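From: Behrouz Daneshvar
To: home-water list
Date: Sunday, October 16, 2022
Subject: Re: Scale after softener install, well supply

Nadja Widmer wrote:
> We had the Gavby softener put in back in April. Kettle is clean now, but
> the glasses still dry with white rings. The installer set hardness from
> a strip test and left. The resin tank regenerates every 3 days whether
> we use water or not. Is the ring scale or salt? And should I turn the
> hardness setting up?

Nadja,

Don't touch the hardness setting yet. A clean kettle says the resin is exchanging calcium. A softener does not lower total dissolved solids, though. It swaps calcium and magnesium for sodium, and whatever was in the water before is still there as a sodium salt when the drop dries. If your well runs high in bicarbonate, you will get a white ring from perfectly soft water.

Put a drop of white vinegar on a dry ring. Calcium carbonate fizzes slowly and needs the acid to come off. Sodium residue wipes away with plain water and a cloth. Sodium bicarbonate will fizz too, so do the plain water wipe first, on a different ring.
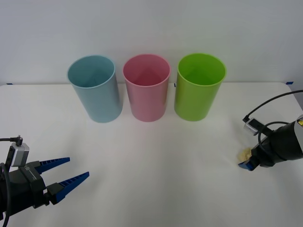

Sampling matters more than the kit you buy. Take one sample from the raw tap ahead of the softener, one from the softened cold line, and one from the hot side, all on the same morning. Run the raw tap for 5 minutes first so you are testing the well and not the pressure tank. Use a separate vessel for each and keep it for that job. Plastic tumblers in different colors, like the blue, pink and green ones in the photo, save you from labels that wash off. Do the titration itself in something clear, as you can't judge an endpoint against a tinted wall. Count the drops, and go slowly near the end. The color lags by a drop or so in cold water.

If raw comes back near 200 mg/L as CaCO3 and both softened samples change on the first drop, the unit is doing its job and the rings are sodium salts. If cold is soft and hot is not, look for a crossover at a mixing valve, or a heater fed from ahead of the softener. Ezequiel Quintana posted a plumbing sketch of the second case in the old thread and it is worth digging out.

On the regeneration interval: every 3 days regardless of use means the valve is running on its timer. Check whether yours has a meter head — there will be a small cable from the valve body to the turbine housing on the outlet. If it does, switch it to metered mode with a calendar override. If there is no cable, you have a timer-only valve, and the interval has to be worked out from resin capacity, raw hardness and household use. Send me those numbers and I'll do the arithmetic with you.

Iron is the other thing to ask the lab for. Strips for hardness won't show it, and it fouls resin.

Behrouz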